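Mouse mat

A mouse mat (also mouse pad) is a flat sheet placed under a computer mouse to give it an even surface to move on. It protects the table top from wear and keeps dust away from the feet of the mouse.

Construction

Most soft mats have two layers, a woven cloth top and a foamed rubber base. The base grips the table, while the weave sets the amount of drag. Hard mats are made of plastic, glass or metal and are wiped clean with a damp cloth. A common small format measures 295 mm across; desk-length mats reach 832 mm and also carry the keyboard.

Printed mats

Cloth tops take dye well, and decorated mats are often sold as gifts or souvenirs. Raffaele Cirillo, in his survey of desk goods for the Flesstead collection, sorted 80 printed mats into 8 groups by subject - cartoon and lettering designs formed the largest.

Use on covered tables

A mat is also useful on a tablecloth, where folds in the fabric would otherwise catch the mouse. The cloth should be pulled flat first, as a thin mat follows any crease beneath it.

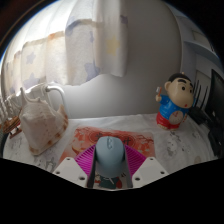 Light blue mouse on a red and orange mat with cartoon artwork, laid over a printed white tablecloth.

See also: Desk pad, Wrist rest, Tablecloth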